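Progress report to the Harahap Fund
Second period, community workroom at Stakent
Prepared by Edit Gulyás, Apr 19, 2019

Dear Kumiko,

Thank you for your patience with the dates. I wanted to wait until the big table was in before writing, and now it is in, and I'm so glad I waited! The room finally feels like a place where people can spread out a sewing pattern or a school project without balancing half of it on their knees.

When I last wrote, in January, we had the floor done and the lights up, but everyone was still working on the old folding tables. You may remember them from your visit. The hinges pinched, the tops had soaked up years of paint and glue, and anything pale laid on them came away with a mark. Saodah Ismail, who runs the pattern cutting group, had been bringing a bed sheet from home to cover hers.

What we have done since

The folding tables are gone. Two went to the garden shed for potting, and the rest went to the recycling yard. Hakim Santoso and Kamarul Ismail built a low shelf along the back wall for the sewing machines, so they no longer have to be carried up from the basement before every session. Kamarul also moved two of the outlets higher up the wall – a small job on paper, but it means there are no cords across the floor now.

The main item was the large worktable. We ordered the top from Dromano and the legs from Detodeo, and they arrived nearly 20 days apart, with the legs first. For a while we had a very handsome set of legs standing in the corner. The top went on in one evening once it came, and Hakim spent the next morning getting it level, which took a good many cardboard shims and then some proper ones.

We went back and forth on the color. Kamarul wanted something dark that would hide wear. The cutting group wanted a light surface so that they could see chalk lines, loose threads and dropped pins, and they won. I think they were right.
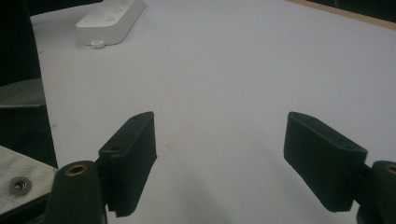 The surface is smooth and pale all over, with a bit of gray in it, and thin fabric slides across it without catching. Saodah tried it with a slippery lining she had been putting off for months and was thrilled. The puzzle and model group like it too, though they have asked for felt mats for the small parts.

Money

The second payment was $3097. We have spent $2582 of it on the tabletop, the legs, delivery and the lumber for the shelf. Another $300 is set aside for stools, which leaves a little for hooks, mats and a decent broom. Receipts are in the folder I'm mailing separately.

Still to do

The stools are the next thing. People are using whatever chairs they can find, and most of them are too low for the new table. Hakim has found a style he likes and is waiting to hear about delivery. We also need a house rule about hot glue, and a cutting mat big enough that nobody is tempted to run a blade straight across the new top. Saodah is pricing mats this week.

The evening group has asked whether they can have the room for a second session. I'd love to say yes, and will once we have settled who holds the spare key.

Do come by when you are next in town. Bring something to sew!

Warmly,
Edit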